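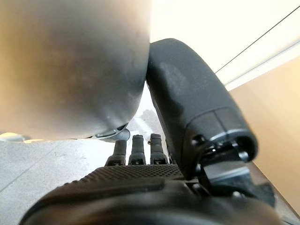 Lire dans deux langues : notes sur une méthode de comptage

Je tiens depuis janvier un relevé des lectures de ma fille, en français et en gallois. L'objectif de départ était limité : savoir si l'écart de vocabulaire signalé par son institutrice, Catrin Voyle, venait d'un déficit d'exposition ou d'autre chose. Je résume le protocole, parce que plusieurs lecteurs me l'ont demandé après le billet précédent.

L'unité retenue est la séance. Une séance commence quand le livre est ouvert et s'arrête quand l'enfant le referme ou passe à une autre activité. Je note la langue, la durée en minutes, le titre, et une lettre : S pour lecture seule, A pour lecture accompagnée. Les relectures comptent comme des séances ordinaires. J'ai hésité sur ce point. Un album relu six fois n'apporte pas six fois le même lexique, mais la répétition fait partie de l'acquisition et je ne voyais pas comment la pondérer proprement.

Sur la période, j'obtiens 69 séances, dont 29 en gallois. La proportion est meilleure que ce que j'aurais estimé de mémoire.

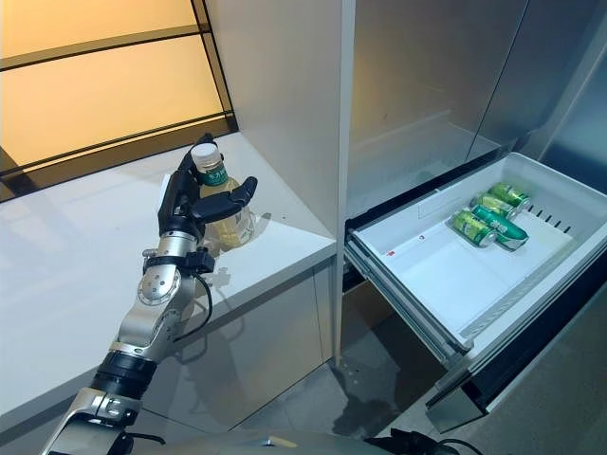

Le déséquilibre apparaît ailleurs, dans la longueur des textes. Les livres français de la maison sont des premiers romans qui vont jusqu'à 3 000 mots par chapitre. Les livres gallois, presque tous prêtés par Angharad Prothero, sont des albums courts. À durée égale, le nombre de mots différents rencontrés n'est donc pas comparable. Le tableau des durées masque complètement cet effet, et j'ai mis plusieurs semaines à m'en rendre compte.

Deuxième biais : la lettre A recouvre deux situations. Quand je lis en français, je m'interromps pour expliquer. Quand son grand-père, Gwion Rees, lit en gallois, il va au bout de la page et répond ensuite aux questions. J'ai ajouté une sous-catégorie (A1 avec interruptions, A2 sans) mais les séances antérieures restent codées A et je ne les ai pas reconstituées.

Nadiia Hordiienko, qui élève ses deux fils en ukrainien et en français, utilise une grille plus simple : une colonne par langue, une croix par jour. Elle perd la durée et gagne la régularité du relevé. Chez nous, il manque des lignes pour toutes les vacances passées à Allton. 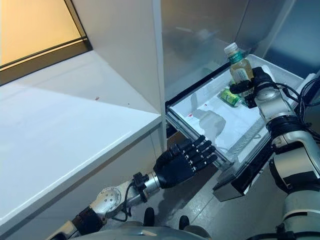 Pour la suite, j'ai modifié trois choses. Les chapitres longs en français sont coupés en deux soirées. J'ai demandé à Meirion Meredith, de la bibliothèque, des textes gallois intermédiaires, autour du même âge de lecture que nos romans français ; il en a trouvé quatre, dont un roman policier qui plaît beaucoup. Enfin, je note désormais trois mots nouveaux par séance, choisis par ma fille et non par moi.

Cette dernière colonne est la plus mal remplie. Elle choisit surtout des noms d'animaux, et parfois des mots qu'elle connaît déjà. Je la garde jusqu'à l'été, puis je comparerai les deux listes.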